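Le bac, le bloc et la rayure : entretien avec la responsable du tri chez Stevwood

20 janvier 2020

L'atelier Stevwood fabrique des blocs de construction peints, vendus en coffrets sous le nom de Modow. Avant la mise en coffret, les pièces passent par des bacs métalliques ouverts. La responsable du tri a accepté de parler de cette étape, peu documentée dans la profession. Elle occupe ce poste depuis l'ouverture du site de Nosanmont.

Son premier sujet est la forme du bac. « On nous demande souvent pourquoi nous ne prenons pas des caisses à parois droites. Une paroi droite retient les pièces dans l'angle, debout, et on ne peut plus les saisir par les grandes faces. Avec une paroi évasée, le bloc glisse et se couche sur le fond. » Le fond reste de petite surface par rapport à l'ouverture. L'atelier a essayé trois inclinaisons avant d'arrêter la sienne, qu'elle ne souhaite pas communiquer.

Le métal a été préféré au plastique pour une raison d'entretien. Les bacs en plastique utilisés au début se chargeaient de poussière et jaunissaient. « Le métal se raye, c'est entendu. Au bout d'une saison, le fond est marqué partout. Cela ne gêne pas le travail tant que la rayure ne forme pas d'arête. Je passe le doigt, et si j'accroche, le bac part à la reprise. » Les traces sombres ne sont pas un motif de rebut. Elles viennent le plus souvent de la peinture des pièces et s'enlèvent mal, même au solvant.

Le parc compte 73 bacs, dont une partie a été achetée d'occasion à la maison Restrepo. Ceux-là ont été repris un par un : ponçage des bords, contrôle des soudures, remplacement de quelques fixations.

Vient la question des couleurs. La gamme Modow associe des verts foncés et des bruns rougeâtres, avec des longueurs différentes selon la teinte. « Le brun est le format long. L'opérateur reconnaît la longueur à la couleur, il n'a pas à mesurer. Sur fond gris, les deux teintes se distinguent bien, y compris en fin de journée. Nous avions un bleu, il a été retiré du catalogue. » Un coffret complet comprend 196 pièces. Le lot hebdomadaire s'établit à 308 coffrets, hors commandes particulières.

Sur le remplissage, elle se montre plus réservée. Un bac trop plein fait perdre du temps : les blocs se chevauchent, les peintures frottent, les angles marquent. L'atelier travaille donc avec des fonds peu garnis. « Les visiteurs trouvent cela vide. Je préfère un bac avec quelques blocs bien séparés et un passage de plus. » Le désordre des pièces au fond ne la préoccupe pas - les orienter à la main coûterait davantage que de les prendre comme elles tombent.

Les bacs sont posés sur des plateaux de bois clair, à hauteur de hanche. Le bois amortit le bruit et se remplace à peu de frais. Un nouveau lot de plateaux est attendu en février, avec des bords arrondis. La peinture des blocs, elle, ne changera pas cette année.

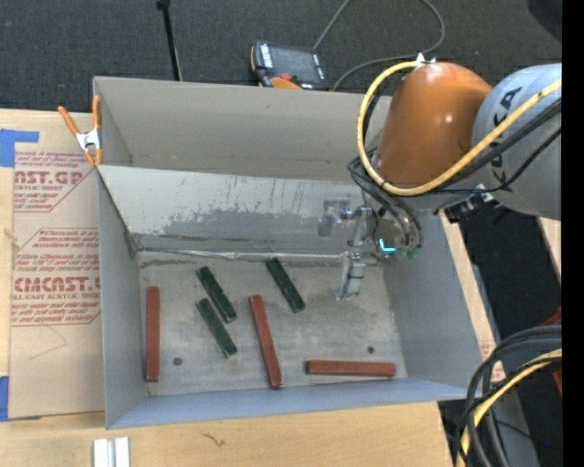 Faut-il laver les bacs entre deux teintes ?
Un chiffon sec suffit entre le vert et le brun, et le lavage complet se fait à chaque changement de lot.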